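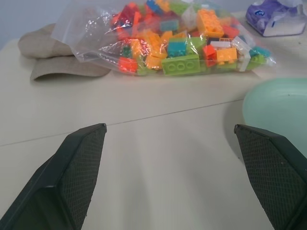 **Figure 6.1** Two textured finger pads, seen from the wrist camera, with a bag of toy bricks on the table ahead of them.

# Chapter 6: Choosing Between Grippers

I have bought the wrong gripper three times in my working life, and each time I had a perfectly good data sheet in my hand. The first one was strong enough to crack a walnut and couldn't pick up a sock. I still have it (it holds my office door open), and I think about it whenever a student comes in and tells me that such-and-such a gripper is "the best."

Best at what? That's pretty much the whole chapter. We're going to take two sets of fingers, put them on the same arm, give them the same jobs, and write down what happens in a way that somebody else could check. It sounds easy! Then you try it, and you find yourself arguing over whether a thing that was lifted and then sagged out sideways counts as picked up.

## 6.1 Start with something annoying

Look at Figure 6.1 for a minute before you read on. If you've worked through Chapter 5, you'll be used to test objects like blocks and cans, things with flat sides that sit still and wait for you. A plastic zip bag full of toy bricks is a much ruder object. The film is crinkled and throws back bright highlights, so a camera has trouble deciding where the bag stops. The bricks inside are hard, but they can slide past one another. And there's a loose flap of empty plastic, which gives you a choice I want you to take seriously: do you grab the full part, or do you pinch the flap and let the rest hang?

I've asked this in class every year, and the room always splits. Laimutė Lill, who taught the lab section with me for a long time, was a flap person. I'm a middle-of-the-bag person. We ran it both ways on the Hillero arm one June and spent the rest of the afternoon disagreeing about the scoring, so I'll just say that the answer depends a lot on the fingers, and you'll get to try it yourself in Lab 6B.

Now look at the pads. They have a fine crosshatched texture, and the outer faces of the fingers are smooth. Texture like that can help on some surfaces and do very little on others, and thin film is one of the cases where I'd ask you to guess first and measure second. Write your guess down. In pen, please.

## 6.2 What we'll compare

There are two finger sets in this chapter. The Jarkuver fingers are rigid, with replaceable pads. The Šimkus fingers are softer and bend along their length when they close on something. Both bolt to the same wrist plate, and we'll drive both with the Jimetti controller you set up in Chapter 4, so the closing speed and the force limit can be held the same.

Please do hold them the same. The first time I ran this comparison I let each set use its own factory settings, got a lovely result, and showed it to Ülle Petrauskas down the hall. She asked what the closing speeds were. I went back and looked, and one was set to 60 on the controller's scale and the other to 100. I had spent a week comparing two speeds and calling it two grippers.

You'll also meet my old log, which has 1,000 grasp attempts in it. Only 700 of them are usable. The rest are missing the finger set, or the object, or in a few sad cases both, and I've left them in the data file so you can see what a tired person's notes look like. Exercise 6.4 asks you to write a log sheet that would have saved me.

## 6.3 Before you turn to the lab

You'll need your wrist camera calibration from Chapter 3. If you've moved the camera at all since then, even a little nudge to get at a screw, redo it now.

You'll also need a written rule for success. Mine is: the object leaves the table, stays in the fingers through the whole carry, and is released inside the target area. Yours can be different, but it has to exist before the first attempt, and you can't change it halfway through just because one set of fingers is your favorite.

Key terms for this chapter: *pad*, *stroke*, *force limit*, *slip*, *compliance*, *trial*. We'll take slip first, and for that you'll want the bag.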